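Ser vocal de mesa por primera vez (y querer repetir)

Me llegó la carta en septiembre. La vi asomar en el buzón, con ese sobre que no es del banco ni de la compañía de la luz, y pensé: ya está, me ha tocado. Primera vocal, mesa B, en el colegio de la calle de atrás. Mi primera reacción fue buscar excusas, no os voy a mentir. La segunda fue leerme el manual entero con un café y descubrir que me hacía hasta ilusión.

El día antes lo dediqué a dejar la casa en orden, porque sabía que iba a volver hecha polvo: toallas dobladas, comida en la nevera y la ropa preparada en una silla.
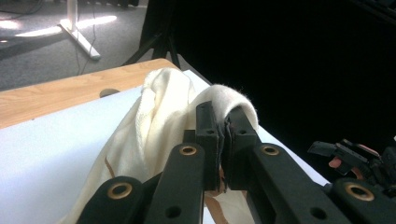
La mañana

A las 8 en punto estábamos ya todos sentados, suplentes incluidos, con cara de no haber dormido. Montar la mesa tiene su gracia - precintar la urna, contar papeletas, firmar el acta de constitución, volver a firmarla porque alguien puso el apellido en la casilla del cargo. En nuestra lista había 1137 personas censadas y yo tenía que ir buscándolas una a una con una regla y un boli. Truco para novatos: llevad vuestra propia regla. La que nos dieron bailaba muchísimo y me saltaba renglones.

A media mañana llevábamos 230 votos y yo ya tenía la voz ronca de repetir nombres. Hubo una señora que vino con todos los nietos y les fue explicando el proceso en voz baja, como si estuvieran en misa. Hubo también un chico que votaba por primera vez y me preguntó si tenía que doblar la papeleta de alguna manera especial. ¡Casi le abrazo!

Lo que me llevé en la bolsa

Agua, dos bocadillos, un cojín (¡el cojín!), un cargador y una rebeca, que en los gimnasios de colegio siempre hace frío. También metí un paño de cocina para comer sin llenarlo todo de migas y acabé usándolo de mantel para media mesa. Los bocadillos eran del Pluko, el bar de la esquina, que abre tempranísimo y hace una tortilla que levanta a un muerto.

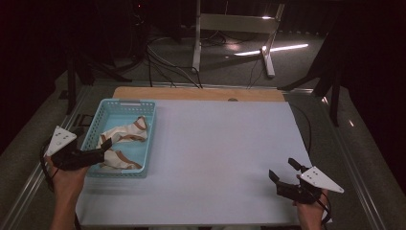 Tela a rayas marrones en la cesta azul.

El recuento

Esto es lo que más me gustó. Se cierra la puerta, se abre la urna y de pronto todo el mundo se calla. Vas cantando papeletas, haces montoncitos, y los interventores de los distintos partidos, que llevaban todo el día mirándose de reojo, acaban compartiendo una bolsa de pipas. Nos bailaron 137 votos en uno de los montones y tuvimos que contarlo otra vez desde el principio. Estaban debajo de una carpeta. Menudo susto.

Salí de allí de noche, con los pies hinchados y tinta en los dedos. Si os llega la carta, preguntadme lo que queráis en los comentarios, que todavía tengo el manual por casa.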